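Fesgate Board Game Library: Your Questions Answered

Everything we get asked at the front desk, over email and now and then in the supermarket queue. 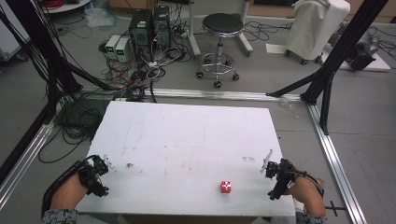
A red die on a white board.

How do I join?

Come in during opening hours with something that shows your current address and we'll have you set up in a few minutes. Membership is $40 a year for a household, and a household is whoever you say it is. We've had grandparents, housemates and one very organised share house of six all on the one card, and that's fine by us!

Can I have a look around first?

Please do. You're welcome to sit down and play anything on the open shelves without joining, for as long as you like. The kettle is at the back and the biscuits are for everyone.

How many games do you have?

At our last stocktake in April we had 1,632, counting expansions. Of those, 486 are suitable for children under ten, and you'll find them on the low shelves by the window with a green sticker on the spine. If you've got your heart set on something in particular, it's worth ringing ahead, as the popular ones do tend to wander off for weeks at a time.

How long can I borrow a game for?

Three weeks, and you can renew twice as long as there isn't another member waiting. You can have four games out at once. Big boxes (anything marked with a blue dot) count as two, mostly so there's something left for other people over the school holidays.

What if we lose a piece?

First of all, don't fret. Dice roll under fridges and cards get into coat pockets, and we've been doing this long enough to have a whole cupboard of spares. Just pop a note in the box telling us what's missing, so the next family isn't caught out halfway through a round. We don't charge for dice, pawns or counters. For cards and specialised parts we'll try the publisher first, and we only ask you to chip in if they charge us.

I've found the missing piece months later. Do you still want it?

Yes, always! Drop it in the jar on the desk, with the name of the game if you can remember it.

Do you run game nights?

We do, twice a month at the Nwankwo Hall across the car park. Doors open at half past six and most tables wrap up by ten. Come on your own if you like. Someone at the door will find you a table, and beginners are very welcome. There's a 90 minute session for families on the same afternoons, with shorter games and a lot more noise.

Can I donate games?

We'd love you to, provided they're complete or close to it and haven't been stored anywhere damp. We're especially short of Muveo and Godon at the moment, as our copies have been loved nearly to bits. Please don't leave boxes outside the door overnight.

Is the building accessible?

There's a ramp from the car park side and the toilets are on the same level. The aisle by the strategy games is a bit narrow, so ask at the desk and we'll happily bring things out to you.

Page last updated May 28, 2026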